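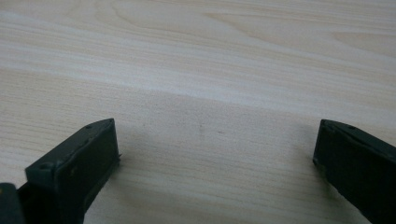
May 27, 2021 - Kendel rose quartz, tumbling batch 22

Barrel opened after 5 days on the 800 grit. Rinsed twice. Most pieces even, slight pitting on the flat sides. Two chipped ones pulled for the Leiva grid sets, where the back is hidden.

Amethyst from Trostitz not started - hardness varies too much to share a barrel with the quartz. Sort first.

Selenite wands stay out of the water. Dry cloth only.

To do: order polish from Sirico, relabel the heart chakra trays, check pellet stock before September.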